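Lustero Opens Its Doors in Bundden This July

BUNDDEN – After 14 years of selling picnic hampers and camp kitchens from a market stall, Lustero is moving into a shop of its own, and we could not be happier to be staying so close to the people who got us here. The new store on Driken Street has 23 hampers on show, a long table for trying out stoves, and (at last!) a proper place to sit down with a coffee while you make up your mind.

Opening day starts at 8 in the morning, with free snacks for as long as they last.

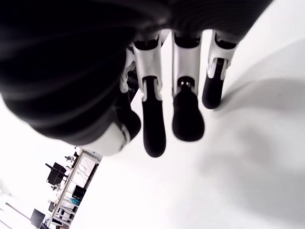
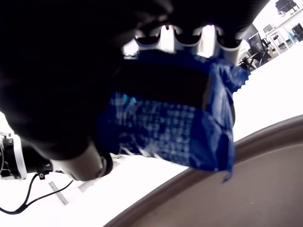
Repairs will carry on just as they did at the stall – bring in your worn straps and stubborn hinges, and we will do our best to have them back to you within 4 days.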